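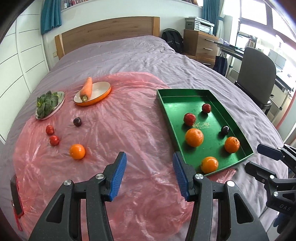
Issue 12, page 160

Can it clear up after you yet? How to give a pair of grippers a fair chore test at home

Every spring somebody announces that the housework is over. Machines will do it. In May it was the turn of a firm called Prostirport, whose brochure had a smiling couple in it and a great many clean worktops. I have read the brochure twice and my worktops are as they were.

So we test. Harish Pal and I have been running household chores past hand-held grippers and the arms that learn from them, and readers keep writing in to ask how to do the same without losing a weekend or a carpet. What follows is the fruit and veg test, which we call the Inley after the street where Harish lives. It wants a tray, two plates, some shopping and a flat surface you don't mind giving up.

1. Choose your surface

A bed will do nicely. It is big, you can get at it from the side, and a plum that rolls off a pillow is in better shape than one that rolls off a kitchen counter. Put a plastic sheet over the duvet. Ours is pink. Pull it as tight as you can and then accept that it will ruck up anyway. A soft, wrinkled surface is harder than a lab bench, and most homes are closer to the bed.

2. Set out the food

You need things that differ in how they behave when squeezed. Apples and oranges are the easy end. Plums are smooth and give a little. Small tomatoes are where reputations go to die. Add a carrot for length and a bunch of bok choy for floppiness, and give each of those a plate or dish to itself.

Put some of the fruit in the tray and leave the rest loose on the sheet. A green metal tray with raised sides is what we use, and the sides matter more than you would think. A person reaches over them without noticing. A machine has to be told.

3. Do it yourself first, with the grippers

This is the step everyone skips. Hold one gripper in each hand and put the loose fruit in the tray, using only the pads. No thumbs, no nudging with an elbow. Seren Eynon, who is a good deal more patient than I am, got through the set without a bruise. I spent my first go chasing a tomato towards the headboard.

Some hints:

Open the jaws wider than the fruit needs, come down over it, then close slowly.
Take round things at their widest part. Any higher and they pop out downwards.
Lift the carrot from the middle. By the end, it swings.
With bok choy, go for the stems. The leaves will fold up and you'll be holding salad.
If one hand is doing nothing, use it to steady the tray.

4. Let the machine have a go

Same surface, same food, same rules. Start with one apple to the tray and only add the others when it manages that three times running. Write down what went wrong in plain words: "missed", "dropped", "squashed", "stood there". The last of these is the commonest by some distance.

Move the fruit between goes. Plenty of systems will do a lovely job provided the orange is exactly where it was yesterday. We had an arm called Ero that picked up the same orange beautifully all afternoon, then carried on picking it up after Harish had eaten it.

5. Score it

One point for each item in the tray and undamaged. Take one off for anything on the floor. Take two off if a human had to shout. Time the whole thing, but don't score the time, or you'll be too depressed to finish.

So can they do it yet?

Apples, yes. Oranges, mostly. Plums on a good day. Tomatoes if you aren't fussy about the tomatoes. The Sengar people tell us that their arm has practised 3,693 pick-ups and needs another 2,000 before it is ready for leafy vegetables, and I look forward to that. Meanwhile somebody still has to wash the plates, fold the sheet and make the bed, and I've seen the rota.

Next issue: socks.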